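Bringing the Neighbours Closer: progress report to the Villaseñor Fund

Reporting period: second half-year of the grant
Submitted July 2026

We are very glad to be sending this one. When we wrote our last report the cross-border dialogue was still mostly a plan on paper, and the two foreign ministries had not spoken publicly about the sanctions question for months. The politics have moved since then (not always in the direction we hoped!), and our work has moved with them.

The main news is that both rounds of the Cavinton talks went ahead. These are the informal meetings between former diplomats, trade lawyers and members of the two business chambers, held under a rule that nothing said in the room is quoted outside it. The first round dealt almost entirely with travel permits and family remittances. Participants came with long lists of grievances and we let them read them out, which took most of the opening day, and the conversation after that was far better than we had dared expect. The second round took up the harder subject of export licences. It ended without a shared text, but both sides asked for another meeting and suggested topics for it.

Our policy paper on easing sanctions in stages came out between the two rounds. It argues that small, reversible steps on banking and visas can build support at home for larger ones, and it sets out what each government could do without going back to its parliament. We had 172 written responses, nearly 15 of them from serving officials, and a good many disagreed with us in useful detail. The sharpest criticism was that we had said too little about what happens if an election brings in a less friendly government halfway through. We think that is fair, and a revised chapter is being drafted now.

The strand on controlled technology has grown more than we planned. Laboratory and automation equipment came up again and again in both rounds, as the licensing rules for it are old, vague and read differently by each customs service. Universities on both sides told us they have given up on joint projects over a single form.
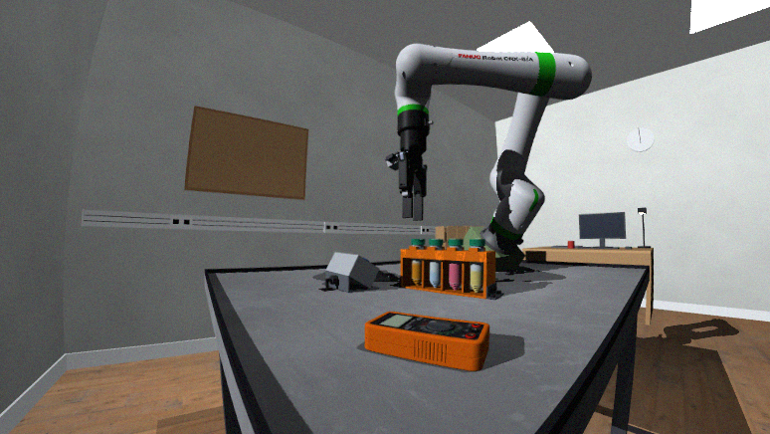 Simulated view of a FANUC CRX-5iA arm over a worktable with an orange test tube rack.

We have therefore started a short guide to the licensing rules, written for research offices with no legal staff of their own. Zovex is preparing the translation and Clukex is hosting the online version, both at reduced rates, and we are very grateful to them.

Spending is slightly under budget. Travel cost less than forecast and interpreting cost more. We would like to carry the remainder over to the next round of talks, which we hope to hold in October, and a revised budget line is attached for your approval.

Two difficulties should be mentioned. Visas for one delegation arrived so late that several people joined the first round by video, and they were plainly at a disadvantage in the side conversations. We also lost a venue at short notice after a hostile newspaper article. The replacement was smaller and rather noisy, but it served.

Over the next period we will finish the revised chapter, publish the licensing guide and settle the agenda for October with both chambers. We would be delighted if someone from the Fund could join us as an observer, and will send the proposed dates as soon as the chambers have confirmed them.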